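Linen cupboard: what we kept, what went and how to fold the rest

Members who use the hall kitchen at Arness will have noticed that the linen cupboard doors now close. It took Sizwe Sibiya and me two afternoons, with Firouzeh Kazemi joining us for the second, and I was asked to write up what we did so the next people to open the cupboard know where things go.

The last proper sort was before the new shelves went in. Since then everything that came back from a lunch or a wedding had been pushed in at the front, and the older pieces had worked their way to the back where no one could reach them. We took the lot out, put it on the trestles and started with the whites, as they get borrowed the most and come back in the worst shape.

The full count, for those who like to know, was 114 pieces. That covers tablecloths, napkins, tea towels, aprons and a few curtains that belong to the Ghasemi room and have now gone back there. Coloured cloths were in good order and needed only refolding. The whites were another matter.

A white cloth can look fine folded and be worn right through along the old crease. The only way to tell is to open it out, hold a section up to the window and look at the weave. If it has gone thin along a line, it has been folded in the same place too many times. If it is thin all over, it has had its day as a tablecloth but will still make good polishing cloths. We cut up the worst ones and put them in the bucket under the sink. Please use those for the urn and leave the tea towels alone.
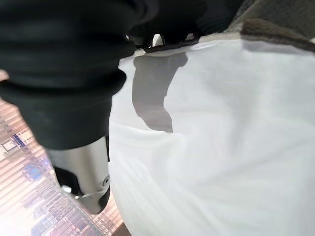

Issue 114, page 2

The faint creases you see in white cloth like this are not worth a full session with the iron. A light spray of water, a smooth over with the flat of the hand and an hour over the back of a chair will bring most of them out. For the long tables, where the cloth hangs down in full view of everyone, iron it the same morning and carry it in over your arm. Ironing the night before and folding it again gets you nowhere.

Stains were the next job. Tea and gravy mostly came out with an overnight soak in cool water and ordinary washing soda, followed by a normal wash. Candle wax needs to be cold and hard before you touch it. Scrape off what you can with the back of a butter knife, lay brown paper over the mark and go over it with a warm iron, moving the paper as it takes up the wax. Beetroot has beaten us so far. If anyone has a method that works on old beetroot, please tell Firouzeh.

We did not use bleach on anything and would ask that borrowers don't either. It yellows some of the older cloths and weakens the hems, and one of the better round ones has already been spoiled that way.

On folding, we have settled on thirds lengthwise and then thirds again, with the hem to the inside. Every second time a cloth goes away it should be folded in half first, so the crease moves and the wear is spread out. I know this sounds fussy. Sizwe thought so too until he saw the state of the ones at the bottom of the pile.

The shelves are now labelled. Long cloths are at the top, round and square cloths in the middle, and napkins below in bundles tied with tape. Aprons hang on the hooks inside the left-hand door. Tea towels have moved to the second drawer beside the stove, where people were looking for them anyway. The bottom shelf is kept clear for anything that needs mending — put it there with a note pinned to it, saying what is wrong and where. A small hole is a great deal easier to find when someone has written down which corner it is in.

Borrowing works as before. Write your name and what you have taken in the exercise book on the hook, and bring it back washed and dry. It does not need to be ironed. Damp cloths must not go in the cupboard under any circumstances, even overnight. We found mildew on several at the back, and the smell had spread to clean ones on the shelf above.

Nahuel Maldonado has offered to re-hem three of the long cloths on his machine and would be glad of some white cotton thread if you have a spare reel at home. We are also short of square cloths for the card tables. Plain white or cream, any washable fabric, and we don't mind a darn. They can be left in the kitchen at Arness or handed to Firouzeh.

The next sort is down for July, before the winter lunch.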